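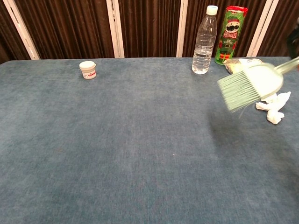 Tretier hand brush review: six weeks on a fabric table

I have a table covered in blue-gray fabric, soft like felt, and I love it for about twenty minutes after I clean it. Then somebody opens a can of Pringles. I do most of my sorting and card games there, and the cover grabs every crumb and hair that comes anywhere near it. So I've been through a lot of brushes! Costel Omerović, who I play cards with, swore by his Tretier, and after watching me pick at chip dust with a piece of tape for half an evening he told me to just go buy one already.

First impressions

It's mint green, or the bristles are anyway, and they spread out in a fan from a see-through whitish-green head. The handle is long and pale. I wasn't shopping for looks but it's a nice cheerful thing to have hanging on the hook by the door. Mine is the plain version, item 3428. There is also a 3432 with a clip-on pan, and I skipped that one (my old Hesora pan still works fine and I'm cheap).

Crumbs

Very good. I start at the back edge and pull toward me in short strokes, hardly pressing at all. If you lean on it the bristles splay and you end up pushing the small stuff down into the nap, which I did for the whole first week before I figured it out. Chip crumbs, eraser bits and sugar all come right along. Salt takes a second pass, sometimes a third.

The fan shape helps more than I expected. You can turn the brush on its side and run the corner of the fan along the base of a bottle or a jar, so I've gotten lazy about clearing the table first. I just go around things.

Hair and lint

Only so-so. Long hairs roll up into little worms, and you can pick those off by hand. Short pet hair mostly stays put. For that I still use my Babić lint roller, and I'd say keep yours if you have one. Lint from a dark sweater was somewhere in the middle – the brush lifted most of it and then dropped half of it again a foot farther along.

Did it hurt the fabric?

Not that I can tell. My cover is a bit mottled to begin with, so a little wear would be hard to spot, but I haven't felt any rough places or found any fuzz balls. The stiff Vitel brush I had before this one raised fuzz in a month. I threw it out and I don't miss it.

Cleaning it

Warm water, a drop of dish soap, shake it hard over the tub. Leave it overnight with the bristles down. Crumbs do get stuck where the bristles go into the head, and I go after those with a toothpick every couple of weeks. Kind of a pain.

Would I buy it again? Yes, for crumbs. I'd like the handle a little shorter for a table (it keeps poking me in the ribs when I reach for the far edge), and if your main problem is a cat, spend the money on roller refills instead. Four stars from me. Costel says five, but he has a bare kitchen table and no pets.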